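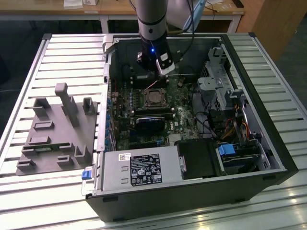
Firketville shop teaches robot arm to take apart office computers by hand guiding and remote control

FIRKETVILLE, 1 May 2024. Kosico, a refurbisher of office computers, has begun recording human demonstrations for a robot arm that is meant to remove and reseat parts inside desktop machines. The work is done with Nenard, a controls firm that supplies the teaching software, and runs on a single bench at the Kosico plant.

Two methods are in use. In the first, called hand guiding, the operator switches the arm to a low-stiffness mode, holds it near the wrist and moves it through the motion. Joint positions and gripper opening are logged the whole way. In the second, the operator stands at a separate console and drives the arm with a handheld controller while watching video from the bench, including a view from a small camera near the gripper.

The two methods give different kinds of data. Hand guiding is quicker to learn, and Kosico says a new operator can produce a usable recording in the first session. Its weakness is that the operator's arm and shoulder often block the cameras, and the force measured at the wrist includes the push of the operator's hand. Recordings made this way are used for approach paths and for teaching fixed positions on the bench.

Remote control keeps the operator out of the camera view. It also limits the operator to the same information the robot will have later, so a motion that depended on feeling a clip with a fingertip does not end up in the data. It is slower. A memory module that a technician pulls in a few seconds can take a minute or more over the controller, much of it spent lining up the gripper.

The task list now holds 17 operations. They include opening memory latches, pulling and inserting modules, lifting and closing the load plate on a processor socket, unplugging fan leads, and placing removed boards in a fixture. The side panel is taken off by a technician before the arm starts. Screws are outside the current scope, as the gripper has no driver.

Memory and processor work at close range

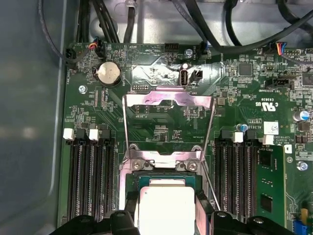

Clearance and contact force

Most failed demonstrations so far come from clearance. On a dual-bank board the memory slots run along both sides of the processor, and a finger wide enough to grip a module squarely is also wide enough to touch the latch next to it. Nenard has the operators bring the gripper in from directly overhead, stop above the slot, correct position in the plane of the board, and then descend. The stop is marked in the recording with a button press and is later used to split the motion into segments.

The processor socket is handled separately. The load plate swings on a hinge and is held down by a lever, and the lever has to be pushed slightly sideways before it will rise. Operators tried this by hand guiding first and found that the recorded path did not replay well, with the lever either missed or pressed against its catch. All socket operations are now recorded by remote control only. The force limit is set lower than for memory work, and the arm halts if it is exceeded.

Loose cables are a further problem. Their position changes from one computer to the next and they can shift while the arm is moving. Operators are told to leave cables as they find them and to steer around them where possible. Clearing them out of the way beforehand would make the recordings easier to produce, but Kosico wants the data to match machines as they arrive at the plant.

How recordings are accepted

Each demonstration is stored with the joint log, wrist force, gripper state and all video streams on a common clock. A reviewer who did not make the recording plays it back and marks it as accepted, accepted with a fault, or rejected. Recordings with a fault are kept if the operator recovered within the same attempt, for example by releasing a module that was gripped at an angle and taking hold of it again. Nenard uses these to train recovery motions. Rejected recordings are held apart and are not used for training.

A session is limited to 18 demonstrations per operator. The limit was set after a review of early sessions found more abrupt wrist motion toward the end of long runs. Operators change tasks between sessions, and the bench fixture is checked against a reference position each time the arm is powered up.

Dzene, the software package used for recording and playback, was updated in April to show the force reading next to the gripper video. Before the update the reading was on a second monitor, and operators at the console reported that they looked at it only after the arm had stopped. The new version also allows an operator to pause in the middle of a demonstration without ending the file.

Next steps

The present phase covers recording and supervised playback. During playback a technician stands at the bench with an enabling switch, and the arm moves at reduced speed. No unsupervised runs are planned for this phase.

Kosico expects to close the first data set in August. Playback tests will then be repeated on case layouts that were not used in the demonstrations, to find out which operations carry over and which have to be shown again for each model. Small form factor cases will be left for a later phase because the current gripper does not fit between the drive bay and the board in most of them.

A second bench is to be installed at the Firketville plant if the layout tests go ahead on schedule. It will use the same arm and fixture so that recordings from both benches can be combined.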